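Cleltcombe Open Bin, Large, Grey

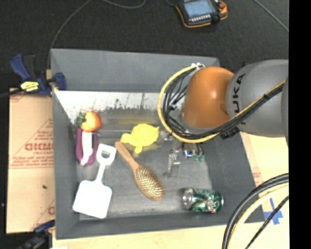
Large grey Cleltcombe bin in use, with fruit and a white toy shovel among the contents.

Product code: 2172
Colour: Grey, matte
Style: Open top, sloping walls
Sold: Each
Availability: In stock at Drasbridge, other branches on request

The Cleltcombe is a large open bin for sorting, holding and picking mixed goods. The walls slope, so small items on the floor of the bin can be reached from above without leaning hard against a straight side. There is no lid and no lip on the inside. It suits parts counters, returns desks, toy libraries, school sports stores and anywhere else that loose things of different shapes end up in the one place.

The finish is matte grey all the way through, with no coating to peel. Like any bin that gets regular use it will mark. Expect pale scrapes on the floor and a worn band along the wall where items are dragged up and out. Scuffing of this kind is cosmetic and isn't covered under warranty. Cracks and split corners are, for 60 months from the date of invoice.

Cleaning
Wipe out with warm water and ordinary dishwashing liquid. Don't use scouring powder or a wire brush — both leave scratches that hold dirt. If you keep fresh fruit or vegetables in the bin, wash it between loads and let it dry before refilling.

Loading
Tested to 500 newtons on the floor, spread evenly. Place heavy items in first. The bin should sit on a flat bench or a Dunne low stand (sold separately, see Stands and Trolleys). Don't hang it by the rim.

Delivery
Bins are sent flat on a pallet, unwrapped on request. Metro orders generally leave the warehouse in roughly 11 working days. Regional customers should ring for a freight quote before ordering, as the bins don't nest tightly and the cubic rate applies. Pick-up from Drasbridge is free, and you will need a ute or a trailer.

Seconds
Bins with colour variation or handling marks are sold from the Drasbridge counter at a reduced price when we have them. Ask for Nuala Moynihan. We don't hold seconds or post them.

Trade accounts and orders for several sites: Declan Quinlan, Trurasov Storage and Handling.

Related items
Dunne low stand
Cleltcombe divider, clip-in
Cleltcombe label holder, pack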